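Keeping a grabber tool happy (my little routine)

I do most of my folding practice runs with a hand-held gripper, the two-finger kind with the ridged blue pads, and after a season of bedding and laundry I've got the upkeep down to something I can do over coffee. Mine came from Urkex and the spare pads are from Pindosine, and they fit fine once you trim the little tab on the back.

Start with the pads. Fabric leaves fuzz down in the ridges, way more than you'd think, and dark cloth is the worst for it! I go along each groove with an old toothbrush, then wipe with a damp rag and let them sit until morning. Please don't use furniture polish. I did that once and couldn't hold on to a pillowcase for two days.
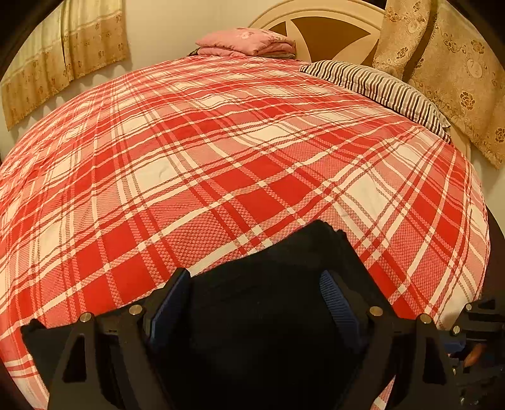 Next come the pivot pins. Open and close the fingers slowly and listen. If one side clicks or lags behind the other, there's usually a thread wound around a pin, and tweezers will get it out. One small drop of light oil per pin is plenty (wipe off the extra, or it ends up on your bedspread, ask me how I know).

Then I check that the tips meet evenly. I close them on a strip of paper and tug. If it slides out crooked, loosen the 2 screws on the pad that's off, nudge it over, snug them back down and try again.

I swap the pads after 300 folds or when the ridges look shiny, whichever comes first. The last set only made it to 46 before one split, but I'd been dragging it over a zipper, so that one's on me. Keep the old ones in a jar, they make great feet for a wobbly lamp.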